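Laundry sorting with handheld gripper data: does the messy bed help or hurt?
Forum > Manipulation > Learning from demonstration

lpartanen wrote:
Hello all. We compare two ways to collect demonstrations for picking up clothes. Set A is made on a clean lab table, one garment at a time. Set B is made in homes, on the bed, with everything left as it is. Same number of demos in both, 4000. The policy from set B is better on new homes, but it is worse at letting go of small items. I would like to hear opinions before I write this up in May.

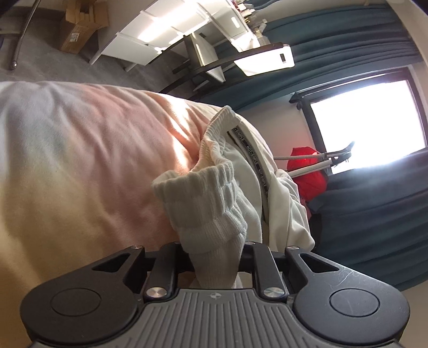 Small items are my main problem, because the policy does not know which part to hold. Our demonstrators take them in different ways. With the sock, the fingers are closed on the lower part and the rolled cuff is free, and white sweatpants lie right behind it. White on white is hard for our segmentation baseline, but the end-to-end policy seems not to care.

kgo_msimang wrote:
How many homes? If it is fewer than ten, I would not say "new homes" in the title.

lpartanen wrote:
14 for training and 2 held out, so 16 together. I agree that two is few.

trirkow_fan wrote:
Two held-out homes is an anecdote. Also, you changed the background and the grasp style at the same time. You can't say which one gave the gain.

asteyn wrote:
I disagree a little with trirkow_fan. Of course the variables are mixed, but that is what home data is. Nobuhle and I had the same discussion over our Kanuvdale set - in the end we labeled the grasp point by hand and reported results for each type.

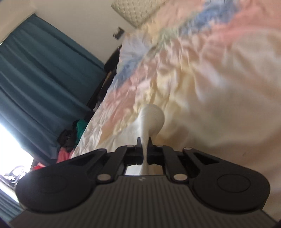 Grasp type matters more than background, in my experience. We use three labels: edge, corner and middle pinch. For a case like the second picture I would write "pinch, gathered", as the white cloth makes a round bulge over the fingertips and is only a narrow strip between them. A policy can copy this pinch well, but it gets no information about which garment it holds. So I would expect errors at the sorting step, after the lift.

lpartanen wrote:
Thank you, this is useful. I did not separate lift errors from sorting errors. I will do it on Thursday with the logs.

trirkow_fan wrote:
Fine, but please also run set A with random backgrounds. It's cheap. If it closes the gap, your story about homes is gone.

kgo_msimang wrote:
+1 for that. And share the label sheet if you can, asteyn.

asteyn wrote:
I will ask Nobuhle - the sheet is hers. Should be possible.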